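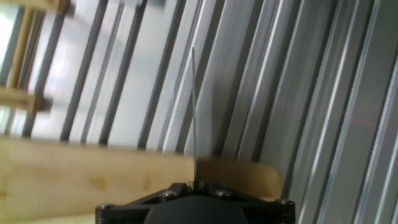
# Leek bench: gripper comparison notes and data card

June 30, 2018
by Kristine Umali

Hi! If you've landed in this folder you probably want to know which gripper did what, so let me try to get it all down before I forget. We ran two sets of jaws on the same chopping task, the stock Calari fingers and the longer Zasenix ones, with the same controller settings for both. There are 40 runs per gripper, and each run has joint logs plus wrist and overhead video.
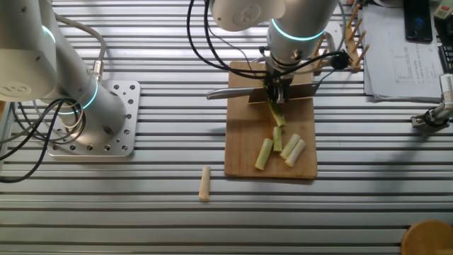
Grip force was the thing I fussed over most. I started way too low and the handle kept twisting in the Calari fingers as soon as the blade met anything firm. A leek is a pretty mean test, with all those layers, and when the blade is pushed edge-down through the green end the load lands well off to one side of the jaws. Busisiwe talked me into adding rubber pads (thank you!!) and I'm glad she did. Both sets have pads in everything uploaded here.

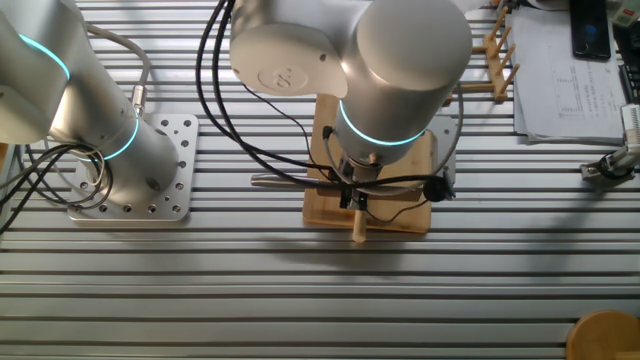
## What's in the folder

- `runs/` has the logs, one file per run
- `wrist/` and `top/` have the video, same numbering as the logs
- `labels.csv` is Lwazi's, and covers 3,000 stills
- `notes.txt` is me grumbling, skip it if you like 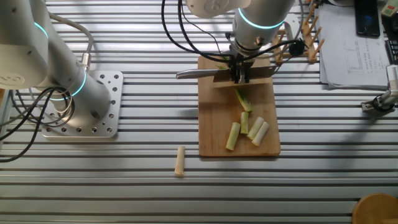
Knife in the gripper over the bamboo board, cut pieces in front.

## Stuff to watch out for

The first 5 Calari runs have a clock offset between the arm log and the top view. I fixed the rest but left those alone, so line them up by hand or drop them. Lighting drifts too (we have daylight in there). My own pick is the Zasenix, mostly for how easy it was to re-seat the handle, but Elmarie likes the Calari and she'll tell you so.

## Recent items

- Mnguni controller: first impressions
- Irnari wrist camera mount, second try
- Pads or no pads?
- November cable cleanup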